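4.2 Recording a two-hand trial

1. Load the Plemard policy and select the 70-step horizon.
2. Set the goods on the green table within reach of both arms.
3. Start the wrist and head views together. 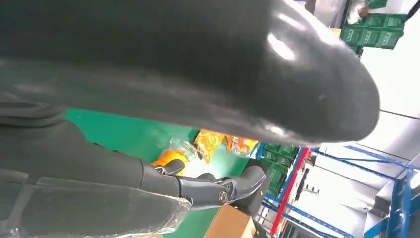
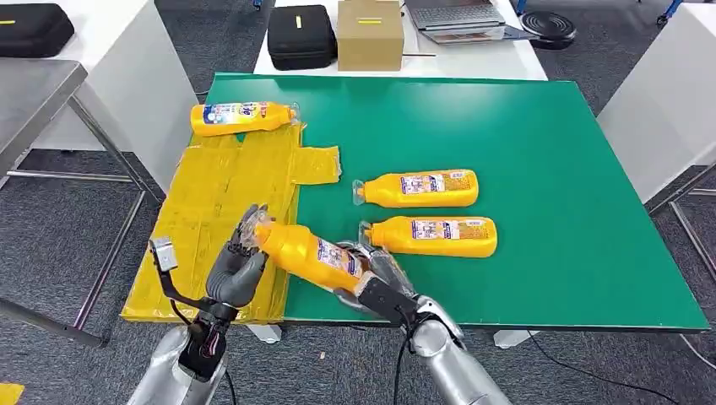

Parisa Arabzadeh asks whether the 80-step horizon may be used instead. It may, but those trials shall be logged apart.

Caution: Keep hands clear of the table until both arms have stopped.

4. Save the trial under method 6.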